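Home | Notebook | Test stand | Parts list | Contact

Print this page | E-mail this page

Monday, run 2661

Got to the Cestura stand just after eight and the oxidiser line was already chilling down, so I missed my usual tea. We were meant to do 3 short burns on the Zunis injector today and managed 2. The first lit cleanly and shut down on command, lovely noise, and chamber pressure sat flat the whole way through (flatter than last week, I think the new orifice is doing its job!). The second was rougher - a buzz at start-up that you could feel through the blockhouse floor, then it settled.

I've pulled the traces and the buzz shows on the fuel side first. My bet is gas trapped in the manifold, so next time I want a longer bleed before we open the main valve.
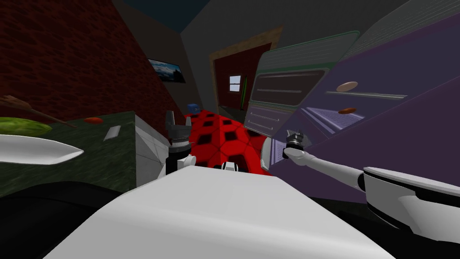
Simulated room, both arms forward, view tilted.

Third burn scrubbed. The Edwards pump on the vacuum jacket kept tripping and I didn't fancy filling the run tank again with the jacket going soft. Oil looked fine, filter looked horrible. Spare filter is in the Ruter cabinet, second shelf, behind the O-rings.

Also - we're down to 200 litres of fuel in the small tank, so somebody please ring for a delivery before we plan anything longer. Igniter leads are back in their box, still labelled wrong. I'll redo the labels tomorrow if the printer behaves.

Print this page | E-mail this page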